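Last revised: June. Applies to all standard and large storage units at the Udcombe and Irnden sites.

# Household Storage: Frequently Asked Questions

## Units and access

**What sizes are available?**
Standard units have 56 square feet of floor space. Large units have 140 square feet. Both have the same ceiling height and the same type of roll-up door. Half units are offered at Irnden only and are covered by a separate rate sheet.

**When can I get into my unit?**
Gate hours are 6 a.m. to 10 p.m. The keypad stops accepting entry codes at 10 p.m. but will still let you out. The Irnden freight elevator shuts down at 9 p.m.

**Can someone else use my code?**
Yes, if they are listed on the rental agreement as an authorized user. Each authorized user gets a separate code. Shared codes are disabled when found.

**How do I report a lost code?**
Call the site office or use the account page. A new code works within 15 minutes of being issued.

## Billing

**When is rent due?**
On the first of the month. Move-ins after the first are prorated by day.

**What happens if I pay late?**
A late fee is added after the grace period stated in your agreement. Gate access is suspended while a balance is past due. Partial payments reduce the balance but do not restore access.

**Do I need insurance?**
Yes. You may send proof of an existing homeowner's or renter's policy that covers off-site property, or enroll in the Standell plan at move-in. The Standell plan does not cover cash, jewelry, vehicles, or mold damage.

**How much notice is needed to move out?**
Ten days, in writing or through the account page. The unit must be swept and the lock removed. Rent continues to accrue until the lock is off.

## Packing and contents

**What can't be stored?**
Fuel, propane, paint thinner, ammunition, live plants, animals, and food of any kind. Canned goods count as food.

**Are the units climate controlled?**
Building C at Udcombe is. All other buildings are ventilated only. Wood furniture, photographs, and instruments should go in Building C.

**Should I use plastic bins or cardboard boxes?**
Either is accepted. Stack the heaviest containers at the bottom and leave a gap between the stack and the wall. Open baskets can be stored but should go on top, with nothing placed on them.

**Do you sell shelving?**
The site offices carry the Hijazi 1084 steel shelf kit. It fits both unit sizes and needs no wall anchors. Kits may be returned unopened with a receipt.

**Can I sort my belongings on site?**
Yes, inside your unit or at the tables next to the loading area. Keep aisles clear. Food found while sorting has to leave the site with you and may not go in the office trash cans.
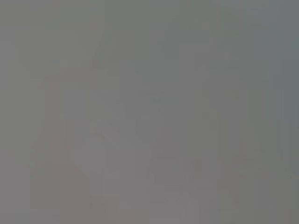
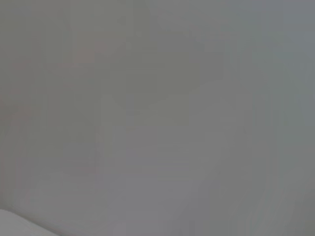
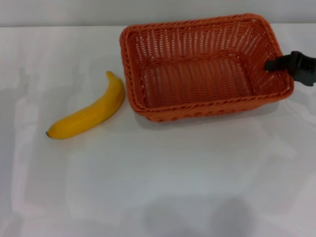

*Last picture: banana and orange woven basket on a white tabletop.*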